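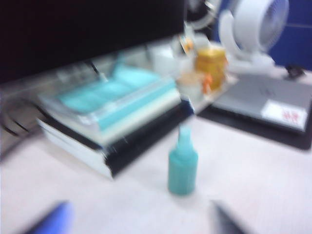
Wrist-camera view over a desk, with two gripper fingers on either side of a small teal bottle.

Desktop manipulation guidelines are written rules for operating robot arms among ordinary office objects such as books, laptops, monitors and cups. They are found mostly in research laboratories and small automation firms, where an arm may work on the same desk a person uses for the rest of the day. No single text has general authority. What is usually meant by the term is a loose family of in-house documents, many of them copied from one another, of which the Prastby rules are the best known and the most often criticized.

Background

Safety practice for industrial arms grew up around fences, marked floors and fixed tasks. Desk work has none of these. The objects are light and often breakable, they are moved between sessions, and the person in charge may sit within reach of the arm. Early in-house rules dealt with this by borrowing whole paragraphs from factory manuals, including passages on floor markings that had no meaning on a desk.

The Prastby rules began as a two-page checklist at the Prastby workshop and were later expanded by Kwaku Asante into a document with 8 sections. The firm Wasen adopted it with small changes. Eleck, which makes training material for operators, issued a shorter edition that drops the section on cables, a choice that has not been explained in any of its later printings.

Contents

The rules cover clearing and marking the work area, speed near people, gripper force, camera views, recording and stopping. Most sections contain one firm requirement followed by a longer run of advice. The firm requirements are few: a stop control within reach of the operator, no hands in the work area while the arm is powered, and a written list of objects the arm may touch.

The object list is the part most widely copied. It sorts things on a desk into three groups: items to be handled, items that may be brushed against, and items to be kept clear of. Laptops, monitors and any container holding liquid fall in the last group by default. Books are placed in the second, unless something is standing on them.

Section 4 deals with wrist cameras. It asks operators to check that both fingers can be seen when the gripper is open, and to mark recordings in which motion blur hides the edges of the target. It does not say how much blur is too much. Asante's notes to the section state that a numerical limit was considered and dropped after users could not agree on how to measure it. The result leaves the decision to whoever is labeling the recording, who may have good reasons for wanting to keep it.

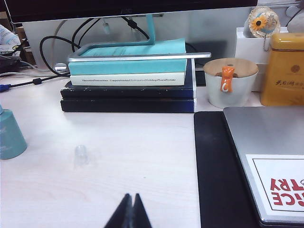

Supports and stacked objects are treated in Section 5, which holds that anything carrying the weight of something else should be regarded as part of that thing. A book under a monitor stand therefore counts as monitor, and moves from the second group to the third. The principle is sensible and easy to apply when the stack is in plain view. It is less useful where an arm picks its own targets, as the rules give no method for telling a loaded book from a free one beyond "inspection by the operator."

Cables receive a paragraph in the same section. They are to be tied back or routed behind fixed equipment "where practical," a phrase that appears 3 times in the paragraph and is never defined. Transparent objects are mentioned only in a footnote, with the suggestion that they be removed or fitted with a colored band. Several laboratories have moved that footnote into the main text of their own versions.

Evidence and criticism

Claims made for the rules are stronger than the evidence behind them. Wasen's promotional material describes them as proven, and cites a run of 2000 grasps carried out without damage to equipment. The run was made on a single desk with a fixed set of objects, and no comparison was made with operators working without the rules. Near misses were not recorded. A desk on which nothing was broken may have been well managed, or it may have been an easy desk.

Cecilia Asamoah has argued in a series of notes that the object list works mainly as paperwork. Operators in her account filled it in at the start of a project and did not change it when the desk changed, so that the list came to describe an arrangement that was no longer there. She proposed tying the list to a photograph taken before each session. The Agyeman revision, circulated in April, takes up this idea but makes the photograph optional.

Defenders reply that a short list kept badly is still better than a factory manual ignored. This may be true — it has not been tested either.

Status

As of 10 July 2026 the Agyeman revision remained a draft. It keeps the original section numbers, adds a form for reporting contact with objects in the third group, and restores the cable paragraph to the short edition. The words "where practical" are unchanged.

See also: Collaborative robot; End effector; Teleoperation; Work area marking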